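Clodeck Forums > Home & Table > Cloths, Linens and Surfaces

Topic: Fold lines in dark table cover, and does the fabric type matter

corkmat
Posts: 212
Looking for a method that works on fold lines in a dark gray cover. The fabric is a brushed synthetic, sold by the yard at the Flevesard outlet in Drurnville. It was on a flat bolt, then folded again at the counter, then sat in my closet in the same folds since March. Weight is on the light side. No hem, I cut it square and left the edges raw.

The table is a plain rectangle against a wall. I want the cover on it full time because the top is scratched and I use the table for everything from breakfast to sorting mail. Two folds run the long way and they don't relax. I have tried:

- leaving it flat for a week
- smoothing by hand, which leaves light patches wherever I press
- one cold wash and a line dry

The wash took out the small wrinkles and did nothing for the two long ones. I have an iron but the bolt tag said low heat and I don't trust the thermostat on mine.

ledgerline
Posts: 1,840
Low iron, press cloth, wrong side up. That is the standard answer and it works. Put the cover face down on a towel, lay a damp cotton cloth over the fold, press straight down, lift, move over, press again. Do not slide the iron. Sliding stretches the fabric along the fold and you get a wave in place of a line.

If the thermostat is suspect, test on an offcut. You cut it square, so you should have offcuts.

pannier_bag
Posts: 67
I would not put an iron on brushed synthetic at all. The nap flattens and goes shiny and that does not come back. I have a charcoal throw with an iron-shaped mark on it from the lowest setting. Steam only, from a distance, then weight.

What I do: hang it over the shower rod while the shower runs hot, 30 minutes with the door shut, then lay it on the table damp and put books along the folds overnight.

ledgerline
Posts: 1,840
The shine comes from pressing the face. I said wrong side up, on a towel. The towel gives the nap somewhere to go. If your throw was brushed on both sides there is no wrong side, and that is a different case.

corkmat, is yours brushed on one side or both?

corkmat
Posts: 212
Both, as far as I can tell. One side is a little fuzzier.

pannier_bag
Posts: 67
Then steam.

ledgerline
Posts: 1,840
Then steam, or a very cautious press on the less fuzzy side. I still think the press is faster. Books overnight means no table overnight.

tinsnip
Posts: 509
Two questions before anyone heats anything.

1. Polyester or a blend? Cotton flannel and polyester fleece look alike in dark gray and behave in opposite ways. Cotton takes a hot iron and likes moisture. Polyester sets its folds with heat and releases them with heat, and moisture does very little.

2. Was it dried in a machine at any point while folded or bunched? If so the fold may be heat set and you won't get all of it out.

Burn test on an offcut thread will tell you. Cotton burns like paper and leaves soft ash. Polyester shrinks from the flame and leaves a hard bead. Do it over the sink with tweezers.

corkmat
Posts: 212
Hard bead. Polyester then. Never been in a dryer here. I can't speak for the mill.

tinsnip
Posts: 509
That explains why the cold wash did nothing. Try the dryer on low with two damp towels, 30 minutes, and take it out the moment it stops. Lay it on the table warm. Don't fold it to carry it. The fold you make while it's warm is the next one you'll be asking about.

oldbatch
Posts: 3,022
Dryer will pill it. Brushed polyester by the yard is the worst fabric there is for pilling, and with raw edges you will fill the lint trap as well.

I'd question the premise. A cover that lives on a table gets pulled and leaned on every day. The folds drop out by themselves in a couple of months. Mine did. I have the Zaugg table felt, the 45 inch width, and it came folded in a mailer not much bigger than a paperback. Did nothing to it.

tinsnip
Posts: 509
Is the Zaugg felt needled or woven? Needled felt has no grain and forgets a fold more easily. I would not expect the same from a knit fleece.

oldbatch
Posts: 3,022
Needled, I think. The label is gone. Point taken, but he also has only had his flat for a week.

corkmat
Posts: 212
Update, 11/29/19. I did the dryer with the towels, low, one cycle. Carried it to the table over both arms. Results are mixed. The small wrinkling is mostly gone except toward one corner, where I think I let it bunch. Both long lines are still there, softer than before to my eye but easy to find. There is also a faint one going the other way that I hadn't noticed earlier. No pilling so far.

Table in its current state, with lunch stuff on it: 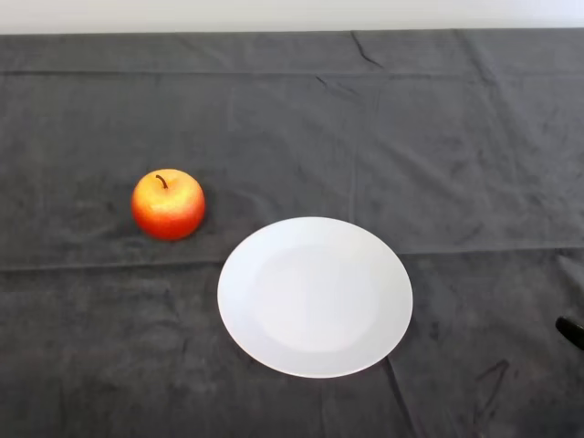 Cover after one low dryer cycle, with apple and plate. Small wrinkles at lower right, long folds still showing.

ledgerline
Posts: 1,840
The line across the middle is very straight. I would call that one a bolt fold. The one higher up could be the counter fold. If it were mine I'd press the middle one and leave the other, the plate and the apple draw the eye away from it in any case.

The mottling bothers me more than the folds do. Is that the nap lying in different directions?

corkmat
Posts: 212
Yes. Wherever a hand or a sleeve has been. A clothes brush evens it out and then it comes back by dinner.

pannier_bag
Posts: 67
Brush in one direction only, long way, wall side to chair side. If you go back and forth it never settles. A dry sponge also works and picks up crumbs at the same time.

The fruit looks good on the dark gray, for what it's worth. Is that a real apple? The skin is very even.

oldbatch
Posts: 3,022
Everything looks good on dark gray until you eat toast on it. Ask me how often I shake mine out.

tinsnip
Posts: 509
Back to the folds. One cycle with partial improvement is consistent with polyester that was folded under pressure but not fully set. A second cycle should take out more. Two changes:

Load the dryer with the cover and one towel, not two, so it can open up.

When it comes out, tension it. Clip one long edge to the table with cover clamps, pull the other edge until the fold lies flat, clamp that side, and leave it until it has cooled all the way. Fabric that cools slack keeps whatever shape it is in. I think that is where your corner came from.

corkmat
Posts: 212
I can clamp the front. The back edge is close to the wall and I'd have to pull the table out. How far does the clamp need?

tinsnip
Posts: 509
3 inches of clearance for the spring type. Binder clips need less if the top is thin enough for them. Put a scrap of fabric under the jaws or they'll leave dents in the nap.

ledgerline
Posts: 1,840
If you are pulling the table out anyway, put an underlay down first. Half of what reads as wrinkling on a light cover is the cover sliding on a hard top. A rubber mesh shelf liner is enough. Cut it an inch short on all sides so it doesn't show.

oldbatch
Posts: 3,022
Disagree on the mesh. On a light fabric the grid pattern prints through wherever you set something heavy down. Use a flat cotton blanket, or nothing.

ledgerline
Posts: 1,840
Depends on the mesh. The open-weave kind, yes. The closed foam kind, no. I have had the closed kind under a thin cover for years with a cast iron trivet on top of it and nothing has printed.

oldbatch
Posts: 3,022
Then say closed foam. He'd have bought the open kind. It's what the store puts at eye level.

ledgerline
Posts: 1,840
Closed foam, corkmat.

pannier_bag
Posts: 67
Also hem it, or at least run a zigzag around the edge. Fleece doesn't fray but it does stretch at a raw edge, and a stretched edge hangs in ripples. People then iron the ripples and make them worse.

corkmat
Posts: 212
No machine here. Would iron-on tape hold?

tinsnip
Posts: 509
Hem tape needs more heat than that fabric should get. Leave it raw and avoid pulling on the edge by itself when you straighten the cover. Flat palms, a hand's width in, and ease it over.

For storage, if you ever take it off: roll it on a cardboard tube. The outlet in Drurnville used to give away the empty tubes from the upholstery rolls if you asked at the cutting counter. Roll it with the fuzzier side out.

corkmat
Posts: 212
Noted. Plan is a second low cycle with one towel, then table out from the wall, closed foam under, clamps front and back until cool. I'll brush it the long way afterward. If the middle line is still there I'll try steam on an offcut before I touch the real thing.

oldbatch
Posts: 3,022
Or wait two months and do none of it.

tinsnip
Posts: 509
Post the result either way. I have six yards of the same sort of thing in navy, still folded, and I'd like to know before I cut.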